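Moving a folding dolls cabinet without losing all the bits??

Posted in Home & Family > Toys and hobbies
05/08/2020

Myrtle Blackwood
Hi all, quick one hopefully. We're moving from Skostgate to Drirnow and my daughter has one of those play cabinets that opens in the middle like a book, shelves both sides. She won't have it packed empty because everything is "in its place". Car journey is 208 miles so it's going to get shaken to death. Removal firm say they'll take it but not if there's loose stuff inside. Do I tape the doors? Last time I used parcel tape on anything painted it took the paint off and I got the blame for that for months. Also is it better flat or stood up. Need to sort it this week, van is booked and I've still got the kitchen to do. Thanks in advance

Kuo
Don't use parcel tape!! Masking tape if you must but even that, not overnight and not on stickers. I use strips of old tights tied round the outside, one near the top and one near the bottom. Sounds daft, works fine. Stretchy so it holds the two halves shut and leaves no marks.

Inside, take a photo of every shelf on your phone first, then everything goes in sandwich bags, one bag per shelf, write on the bag "left top", "left second" and so on. Let her do the writing if she's old enough. We did this with mine when we moved in July and she put the lot back herself before we'd even found the kettle. Took her 13 minutes, she timed it.

Small things go in your handbag or the glove box, never in the van. We lost a tiny teapot in the van and I am still hearing about it.

Stood up or flat, depends on the hinges. If there's any wobble, lay it on its back on a duvet. Dont put anything on top of it even if it looks sturdy.

Wiler
just chuck it in a box with towels, its a toy

Pennyfarthing_Lou
Bit harsh Wiler, kids get properly upset about this sort of thing.

I'd agree with the bags but would add, check the shelves before you go. In ours they only slot in and they drop out the moment you tip it. If yours lift out, take them out and wrap them together in a tea towel. If they're fixed leave well alone. Roll up a few socks and put them between the shelves so nothing rattles when it's closed.

Carry it shut, with two people, one hand under each half. When it's open all the weight pulls on the hinge side and that's how ours cracked.

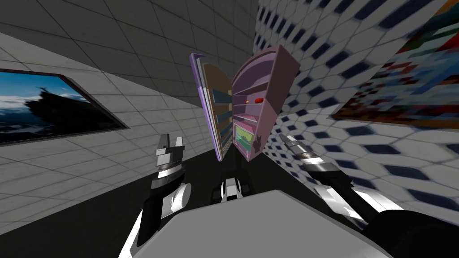

Cabinet opened out, shelves in both halves, two little red things left on one of the pink ones

Also tell the removal people which box it's in and get them to load it last. Ours went in first, behind the wardrobe, and bedtime that night was not fun. Good luck with the kitchen, start with the cupboard you never open.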